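48 Hours Of Comow: Where To Eat, Sleep And Spend Your Baht

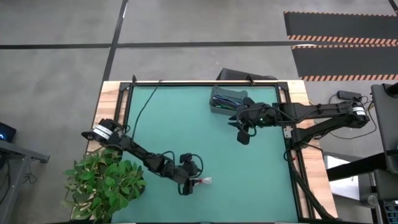

Comow gets skipped. Most people see it from the ferry window on the way to the islands, buy a bag of chips at the pier, gone. Their loss. I had two days, one backpack and a phone that died by lunch, and I'd go back tomorrow. Start at the Yimyam, the old ice factory by the river that's now a food hall downstairs and workshops up top. Go downstairs for the crab noodles at Kulap Chantharasri's counter, second from the stairs. Get the small. The small is huge.

Where to sleep

Prelulard, if you can get it. Five rooms over a bike shop, shutters that don't quite close, best shower I've had in a month. Wichai Sukprasert runs the desk and will draw you a map wether you want one or not. Take the map. He marks the good coffee with a star and the bad coffee with a skull.

Room at the back is quieter. Room at the front gets the river, and the roosters.

Morning

Market's going by six. Sticky rice in banana leaf, grilled, a little burnt on one side. Ask for the burnt one. Pork skewers from the lady with the green umbrella, then walk it off along the seawall to the lighthouse, around 41 minutes if you don't stop. I stopped a lot.

Kayaks are 500 baht for the half day at Noltus, next to the gas station. Ketsara Wiriya takes the mangrove group out herself and she does not wait for latecomers. I was a latecomer. Got the second boat, saw a monitor lizard the size of a dog, no complaints.

Afternoon

Too hot. Nap, or the swimming hole behind the temple road (bring water shoes, the rocks are mean). There's a woman with a cooler selling lime soda out of the back of a pickup. Salt in it. Trust her.

Night

Kanokwan Chaimongkol's place on the pier does one fish, one way, with green mango. Two of us ate until it hurt, plus beers, under 2000 baht. Cash only and the ATM across the street was out both nights, so sort that in the afternoon.

After that it's the night boats. Long, slow, strung with bulbs, somebody's cousin on guitar. Last one leaves at ten and gets back when it gets back.

Getting there

Minivan from the bus station, or the slow train and a tuk-tuk. Train is prettier. Van has AC. The new ferry timetable starts 20th July, check the board at the pier becuase the website still had January on it when I looked.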